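Week 2 notes: Why we write on things
Everyday Materials, Barnthorpe evening program
Instructor: Trinidad Bautista
January 21, 2019

Welcome back! Last week we got as far as soot and gum, the basic recipe behind a great deal of old ink. Tonight is about what happens when the ink meets a surface, and I have been looking forward to it since November.

Start with the three parts of any ink. There is a colorant, which is either a dye (dissolved) or a pigment (tiny solid bits floating in the liquid). There is a carrier, usually water, alcohol or oil. And there is something to make the color stay put, called a binder. Change any one of them and you get a different tool. Fountain pen ink is mostly water and dye, so it runs freely and soaks into paper. Ballpoint ink is a thick paste, and it needs the rolling ball to drag it out.

Paper is a mat of plant fibers with gaps between them. Liquid gets pulled into those gaps by capillary action, the same pull that draws coffee up into a paper napkin. Cheap newsprint has very little to slow this down, and that's why a wet pen line spreads and goes fuzzy on it. Writing paper is treated with sizing (starch or gelatin, among other things) so the line stays crisp. Try one pen on both tonight — the difference is lovely to see up close.

Felt tips use capillary action twice. Inside the barrel is a fibrous core that holds the ink like a sponge, and the tip is a second bundle of fibers, packed tighter, that pulls ink forward. Leave the cap off and the carrier evaporates from the tip, the color is left behind, and the channels clog.

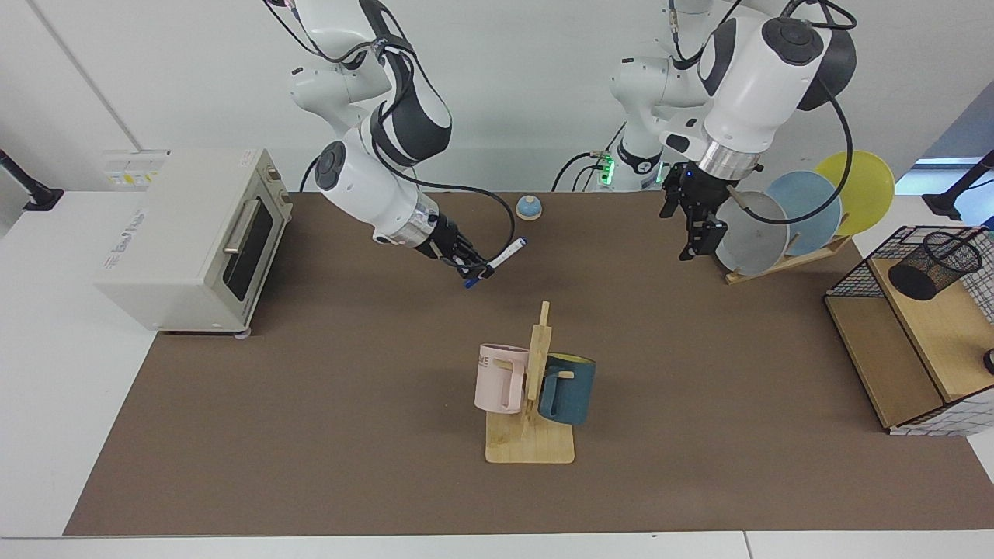 Fig. 1. White-barreled marker with a blue cap, held at a slant.

Permanent and dry-erase markers can both use alcohol as the carrier. What differs is the rest of the mix. A permanent marker leaves a resin that grips the surface. A dry-erase marker includes an oily release agent, so the color dries as a film sitting on top of the board and wipes away. Scribbling over permanent ink with dry-erase often loosens it, because the fresh solvent softens the old resin. I love this trick and will show it on the Nunby board after the break.

For the bench work, pairs please. Cut a coffee filter into strips, put a dot of black water-based ink near one end, and stand that end in water with the dot above the waterline. Wait 20 minutes. Many blacks split into blues, reds and yellows, and each brand has its own pattern. Label your strips in pencil! Pencil won't travel.

Reading for next time: Masanja, chapter 3, and the Clistbridge handout on iron gall ink. Skip the tables on page 16 unless you enjoy that sort of thing (I do).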